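Ticket 448: Jogger jeans do not stay folded on the shelf
Opened by: Mateja Mladenović, folding and returns
Product: Jevier denim jogger, elastic ankle
Status: open, waiting for answer

Problem
The Jevier joggers come back to me from the Onu store because the piles fall over. The shelf space is 290 mm wide. Our normal jeans fit in it without trouble, but these have elastic at the ankle and the cuffs make one end thicker than the other. After the fourth or fifth pair the pile leans to the cuff side.

What I tried
1. Standard fold from the Jinley sheet (legs together, in half, then in thirds). The cuffs finish inside, in the middle. The pile has a hill and the top pair slides off.
2. Cuffs turned up before folding. It looks nice for one hour, then the elastic opens the fold again. I do not recommend it.
3. Rolling. It fits, but the store does not want rolls on the denim wall.
4. Both cuffs together at one end, outside the stack, and the legs and seat folded flat over each other. This is the best until now. I turn every second pair the other way, so the thick ends are left, right, left, right.

With number 4 I made a pile in the morning and at 3 pm it was still standing. The size label is harder to find, this is a small minus.

Answer from Vuser support, copied here
"Please confirm you press the air out before the last fold." Yes, I do this, with the flat hand, from the waist to the ankle. It helps with the legs. The cuffs come up again.

Still open
Can we change the sheet for this model only? We have 174 pairs to fold before the October delivery, and I do not want to do them two times. Also I need to know if the store accepts the cuffs visible from the side. If yes, I start with method 4 and close the ticket when the first 73 pairs are on the shelf. 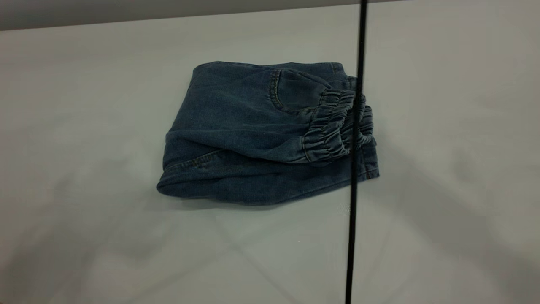
If the store says no, please tell me which end should face the customer, and I will try again with a wider fold.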